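# Notice of a Fault on the Two-Arm Cell

The two-arm cell at Fivstead was withdrawn from service after the left arm failed to hold its position at the end of a commanded stop. I maintain this blog in a private capacity, but the operators of several similar cells read it, and the matter concerns them as well. The account that follows is limited to what I was able to confirm from the logs.

The cell runs a tabletop sorting and placing routine under the Granderov controller. Both arms work over one shared board, and the grippers are permitted to come close together near its center. The planner keeps a minimum clearance of 30 mm between them. On the run in question that clearance was lost for slightly less than a second, and the two grippers touched. No person was inside the enclosure. Damage was confined to a scuffed finger pad on the left gripper, which has been replaced.

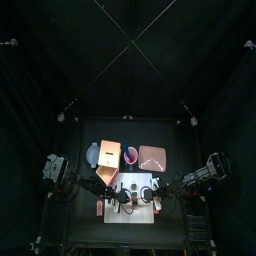
The stop command itself was issued correctly. The log shows that both arms acknowledged it, and that the right arm settled at once. The left arm reported "in position" and then continued to drift inward at low speed. The supervisor program had already received the report it was waiting for, and it stopped checking. It is this second point that I consider serious. A drifting joint is a maintenance item; a supervisor that accepts a single report and looks no further is a safety matter.

We reproduced the drift on 300 test stops with the arms kept well apart. It appeared only when the left arm was extended toward the center of the table, and only after the cell had been running for some time. The holding current on the shoulder joint had been reduced in December, when we were trying to lower the motor temperature. The change was entered in the parameter file and was never entered in the service record – an omission for which I am responsible.

The shoulder joint had completed 1,010 hours at the time of the fault. Ovutent, which supplied the joint modules, asks for an inspection at 3,000, so wear was not our first suspicion and was not found.

## Interim measures

- The holding current has been restored to its earlier value on both arms.
- The supervisor now reads joint position for two full seconds after a stop and opens the motor relay if either arm moves.
- The routine may not bring both grippers over the board at the same time until the review is closed.
- Any change to the parameter file requires a matching line in the service record.
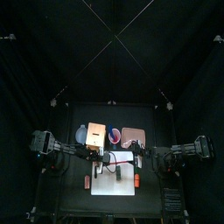 *Posted by the author, 11/07/2020 | Filed under: Faults, Cell safety*

The third measure has slowed the routine considerably, and I have been asked whether it may be relaxed. It may not, for the present. The Cisternas cell uses the same supervisor program with a different set of arms, and its operators have agreed to run the stop test before we draw any general conclusion.

Readers who operate a Granderov controller should look at the setting named "stop confirm." If it is set to "single," the cell is exposed to the same fault, whatever the condition of the joints. The setting can be changed without a restart, but the emergency stop should be tested again afterward, with each arm extended as well as folded.

I will add the Cisternas results to this page when I have them.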